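Notebook, March
Finish trials, oil-wax on edge-glued maple offcuts

Continuing from the February entry. The question is still whether the Pelix hard wax oil needs the second coat the data sheet asks for, or whether one coat plus a buff is enough for bench surfaces that get wiped down daily. The Wostelmont batch is used up, so everything from here on is the Pravden maple, planed to the same thickness and stored flat on stickers over the winter.

Prep. All blanks sanded to 100 grit by machine, then by hand with the grain. Half of them were then raised with a damp cloth, left overnight, and knocked back with the same grit. Dust removed by vacuum and a dry rag. No tack cloth this time; I suspect the resin in it caused the fisheyes on the earlier set.

Application. White pad, thin coat, excess taken off after 10 minutes. The sheet gives a longer window, but at the temperature we keep the shop the oil starts to drag well before that. Wiping late left a gummy band along the end grain on two of the February blanks and I would like to avoid sanding those out again.

Weights. Blank 4 was 223 g before the first coat. The shop scale drifts when the dust extractor is running, so switch the extractor off and let the reading settle. Several of the February weights were taken with it on and should be struck from the table. I have marked them in pencil.

Water test. Drops set out on a grid with a pipette, covered with a watch glass, blotted after an hour. One-coat blanks without grain raising show a dull ring and fibers standing up that can be felt with a fingernail. One-coat blanks with grain raising show the ring but stay smooth. Two-coat blanks: faint ring on the softer strips, none on the rest. Coffee behaves the same as water except at the glue lines, where it leaves a thin brown thread. The thread does not lift with soap. It may be squeeze-out that was scraped too early and tore the fibers next to the joint.

Glue lines in general need more attention. The strips move at slightly different rates and the finish opens at the joint before it fails anywhere else. Vídalín's note on the subject recommends flooding the joints first and coating the whole face afterward. I have not tried it. It would use more oil and the joints might stay tacky.

Cure. Racked on edge, window closed, fan off. Surface dry by the next morning, smell gone later in the week. Do not stack face to face. The two that were stacked have a print from the sticker, visible in raking light only.

To do:
Repeat the coffee test on a joint scraped after full cure.
Try the flooded joint on one blank, weigh before and after.
Order pads. The beige ones shed.
Relabel the blanks on the end grain; pencil on the face disappears under the oil.

Until the flooded joint has been tried, the working rule is grain raised, two coats, 10 minutes each, end grain wiped first.
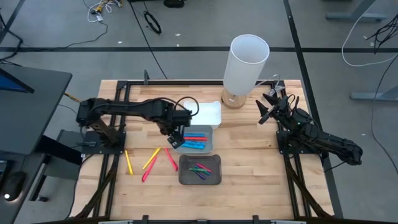

The second coat goes on after the first has cured overnight, with a fresh pad.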